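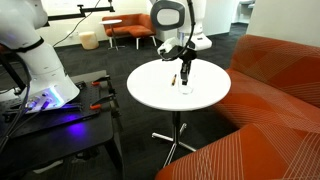

Ornudano adds corner seating and side tables to its lounge range

3 September 2025

Furniture maker Ornudano has added an orange corner bench and a small round side table to its Trulten range for lounges and break rooms.

The bench runs along two walls and has a tall back that carries on around the corner. The fabric is burnt orange with large overlapping triangles in lighter and darker shades, under a grid of thin white lines. The legs are white and tapered.

The table has a glossy white top on a chrome post with four splayed feet. It holds a glass and a pen with space to spare.

14 shares | 2 comments
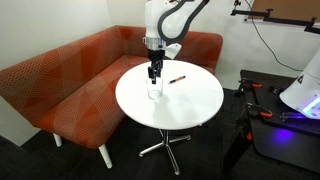
By Mared Beddoe, Ornudano press office

"People wanted a seat they could stay in for a whole meeting, and somewhere to put a drink," said Osian Harries, head of design. "We started drawing the bench in March."

Orders are open to trade buyers. The first run is 200 tables, with delivery in 6 weeks. Fabric samples are free from the Ornudano showroom.

Press contact: Seren Owen, Ornudano

Sign up for our newsletter to get product news by email.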